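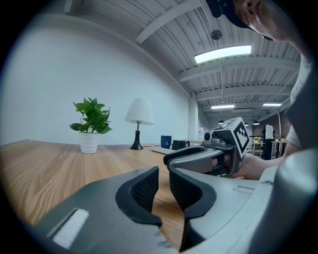

Tuesday, September

Bench 2, glue trials for the Celtcombe chairs

Started at 7:40. Shop was cold overnight, so I left the hide glue in the warmer an hour longer than usual before touching it. Same batch as last week, soaked overnight, strained once through the coarse cloth. Still a few lumps. Next batch gets the fine cloth.

The question is still whether the Cadwaladr recipe is worth the trouble for the back rails. It has more water than ours and a pinch of salt, and the notes that came with the pattern book claim a longer open time. Our own mix grabs too fast when there are six joints to close on one chair back. By the time the last spindle is seated the first one has gelled, and then it will not pull up tight.

Cut test pieces from the ash offcuts, all from the same board. Tenons shaved to a light push fit. Half got our mix, half got Cadwaladr. Glue at 60 C by the dial thermometer in the pot. Did not trust the dial on the warmer, it reads high and has done since it was dropped.

Open time, our mix: 67 seconds before the surface skinned over. Measured on a brushed patch on scrap, touching with a knuckle. Cadwaladr was still tacky when I gave up and closed the joints, so I need to run that one again and let it go all the way.

Squeeze-out was messier with the thin glue. It ran down the legs of the test pieces and got under the clamp pads. Wax paper under the pads next time. Cleaned up with a rag and warm water, but the grain has lifted on two of them and they will want scraping.

Clamps off after lunch, too early for a real pull test. Twisted one of each by hand anyway. Both held. The rest stay on the rack until the end of the week, then they go on the lever with the bucket and get loaded with sand until something lets go. Write the weights on the pieces this time, in pencil, on the end grain. Last time they were on a paper that went out with the shavings.

Borach order: the new granules came in. Darker than the last sack and they smell stronger. Weighed out 200 g and put it to soak in the tall jar, lid on, label on the lid. Please leave it alone until morning. If it has not swelled evenly by then I will go back to the old supplier for the rest of the chairs.

Other things

The Skutivham stool is back with the split seat. The split follows the grain from the front edge to the left rear mortise – looks like seasoning, no sign of a blow. I would open it up, run in thin glue and clamp it across with the curved cauls. Not filling it. Will ask the owner before doing anything.

Drawknife needs a new edge. Used the small one today and it chattered on the ash.

Warmer switched off at 4:50, pot emptied, brushes in water.

Tomorrow: repeat open time on Cadwaladr, one brushed patch every ten minutes as the pot cools. Find the fine cloth.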